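Kirsten Bisgaard
29 June 2025

Maintenance notes on the paired hand-held grippers, as a thread. Mostly pads and linkage, since that is what people keep asking me.

Pads first. Wipe the blue faces with a damp lint-free cloth and let them dry fully before closing the jaws. No solvent. The Alton wipes leave a film and the grip on cloth drops off badly.

Check the grip on something soft with a fold in it. A rigid block will pass on worn pads. Gathered fabric will not.

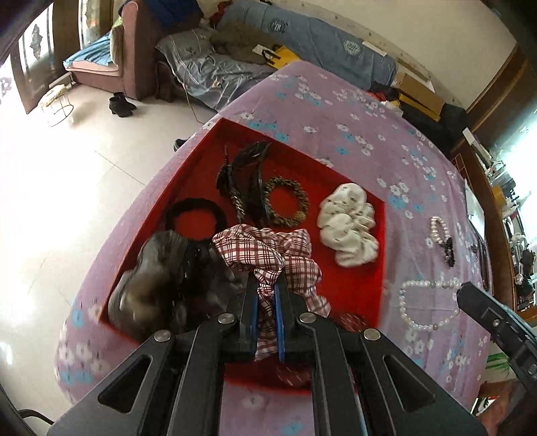 Plaid scrunchie, pinched at the fold and coming up out of the red tray.

If the fold creeps, look at pad alignment before you touch anything else. Close the jaws on a strip of paper and pull it from each side in turn. Uneven drag means one pad is seated proud.

Linkage next. The round screws on the plates want to be snug and no more. Overtighten one and the jaw returns late, which shows up in the opening trace as a flat spot after release.

I keep a log per gripper. The left one of this pair went 1,377 cycles between pad changes, the right one 319 — the right had a burr under the pad seat. Filed off in January, no trouble after that.

Beads are the other test I use. They are round and glossy, and a tip that sits slightly high will ride over them.

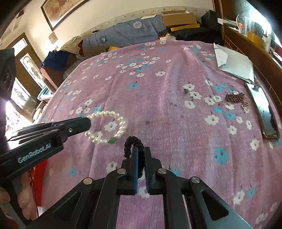 Tip height gets set with both grippers closed on the Bovis gauge, left one first. Do the zero again afterwards, even if the reading looks fine. It drifts when the screws are disturbed.

Cable: leave a slack loop at the handle. A tight one pulls on the connector each time the wrist turns.

Spare pads come from Grondus in packs of 5. Write the fitting date on the bag.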